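The White Bench: Why Surface Choice Still Matters in Food Preparation Rooms

Filed 9/27/18

The colour of a work surface is usually settled late in the planning of a small food preparation room, after drainage, power and extraction have used up most of the budget. In practice it affects how the room is lit, how often it is cleaned and how long the surface stays in service before it is replaced. The differences between white, grey and bare metal are small on paper. They add up over the life of a lease.

White became the default in commercial kitchens for simple reasons. It reflects light back onto the underside of whatever is being handled, and it shows soil early. A white bench in a room with ordinary overhead lighting will need fewer task lamps than a dark one. The saving in fittings is modest, but the saving in glare complaints can be larger, provided the finish is matt or satin. A high-gloss white surface under bare tubes is tiring to work at and should be avoided wherever staff stand in one position for a full shift.

Filtetis, a fit-out firm that works mainly on leased premises, keeps a register of every bench it has installed. The register now holds 617 entries. Of these, 134 have been replaced, and the stated cause is recorded in each case. Edge failure is the most common. Staining comes next, followed by damage from hot pans put down without a trivet. Wear on the flat of the bench, which most buyers ask about first, is well down the list.

Edge failure deserves more attention than it gets. A bench top is only as sound as the joint where the top meets its trim, and that joint takes the knocks from trolleys, crates and belt buckles. Once it opens, moisture reaches the core. Particle cores swell and do not recover. Solid surfacing has no core to swell, though it chips, and a chipped edge on a white top collects a grey line of soil that no cleaner will shift without a scouring pad. 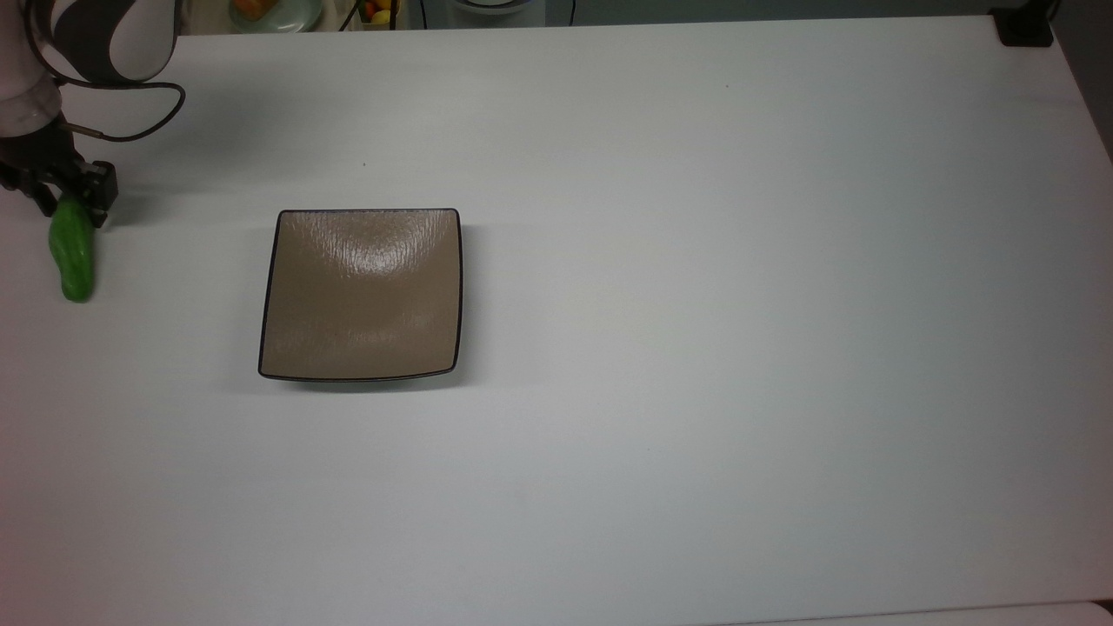
Contrast is the second consideration, and it is often confused with brightness. Brightness is how much light leaves the surface. Contrast is how clearly an object's outline separates from what lies under it, and it governs how quickly trimmings, stems and stray pieces are noticed and cleared. Saturated colours do well on white: something bright green and glossy, shaped like a small cucumber, has an edge that can be picked out from across a room. Pale goods do badly. Peeled onion, rice, flour and raw fish can all sit unnoticed on a white top until the wipe-down, and a room that handles mostly pale goods is better served by a mid-grey or a soft blue.

The Vakano range was drawn up with this in mind. It comes in four colours, all at the same thickness and with the same edge profile, so that a room can be divided by task without a step between one bench and the next. Mixed rooms are easier to manage if the colour change falls at a sink or an upstand. A join in the middle of a run invites people to work across it, and the colour coding is lost within a few weeks.

Cleaning regimes differ less than suppliers suggest. Neutral detergent and warm water will deal with daily soil on any of the common materials. Bleach solutions are suitable for white solid surfacing if they are diluted and rinsed off, but repeated use will dull a satin finish and yellow some laminates. Turmeric, beetroot and curry pastes are the usual staining agents. They should be lifted promptly, before the surface is wiped with anything hot, as heat drives the colour in.

Repair is the strongest argument for paying more at the outset. A solid top can be sanded in place, and a competent installer will finish a four-metre run in a morning. Laminate cannot be sanded at all. Baldursdóttir, which refurbishes benches for bakeries and school canteens, allows two sandings before it recommends replacement, and measures thickness at the front edge each time. The readings are left with the owner.

Standards for new work are also being tightened at the specification stage. The Clavetti schedule, revised in July, asks for a sample of the actual top to be viewed under the lamps that will be installed, with the intended goods placed on it. The sample should be large enough to include a finished edge and, where one is planned, a join. It is kept on site until handover and then stored with the maintenance records, so that later repairs can be matched to it.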